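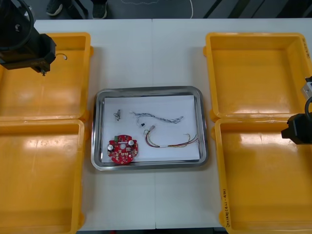

I played my first full match in goal in December, at the age I am, and I have been asked to write down how it went. I normally play on the left side of midfield for Tratosby, in the over-35 section, and normally I come off at half time.

Our regular keeper had hurt his wrist at work. The other one, who is not much of a keeper but owns gloves, was at a wedding. Kgomotso Modise, who runs the team and picks it in the car park, looked down the line of us and asked who had long sleeves on. I did.

The match was away at Durnari. If you haven't played there, the ground sits on top of a hill and one end is noticeably higher than the other. It isn't a steep slope but the ball knows it's there. We lost the toss and kicked uphill first, which meant I had the low goal and everything came down toward me.

The first thing I learned is that the goal is much bigger from inside. From midfield I've spent years wondering how people miss it. Standing on the line with my arms out I could not reach anything. I tried standing a few steps forward, which people on television say makes the angle smaller, and I suppose it did, but then I worried about being chipped.

Durnari scored early from a corner. I came for it and didn't get there. Our center back told me that if I come I have to shout, so for the next corner I shouted and stayed where I was, and he left it, and their number 7 headed it against the post. After that we agreed I would stay on my line unless I was completely sure.

The rest of the half was long. I got cold between shots. A midfielder is always moving, even a slow one, and I had dressed like a midfielder with someone else's gloves on top. My goal kicks were poor. I could hit them hard or I could hit them straight. Kgomotso took over the goal kicks after a while, which meant he had to jog back each time, and he let me know what he thought of that.

We were 1-0 down at the break and I thought that was a fair score. Kicking downhill we were much better. We equalized from a throw-in that bounced over everybody and was tapped in at the far post, and then we went ahead with a proper goal, four or five passes and a low shot into the corner. I watched it from so far away that I only knew it was in when people started running.

I made one save worth mentioning. Their striker got through on the right and hit it low, and I went down late and it struck my shin. I've told this story several times now and I have always said shin. It went behind for a corner, I stayed on my line, and our center back headed it away.

They got their equalizer close to the end. It was a free kick from a long way out. I saw it the whole way and got both hands to it, and it went through them. The gloves were a size too large, but I don't think a smaller pair would have helped much. It finished 2-2.

A point at Durnari is a decent result for us. We're still below Clovau on goal difference, and they have a game in hand, so I don't expect us to finish much higher than we are. The next match is at home to Sartori, who beat us badly last season with more or less the same team.

I had a bruise on my hip for over a week and my right thumb still clicks. On the other hand, my knees felt better the morning after than they have all season. According to my phone I did some 3,000 steps during the match, and most of those must have been walking to fetch the ball from behind the goal, where there's no net and the bank runs down to the road.

Our keeper says his wrist should be fine for Sartori. I gave the gloves back. Kgomotso has asked me to bring a long-sleeved shirt anyway, and I've put one in the bag.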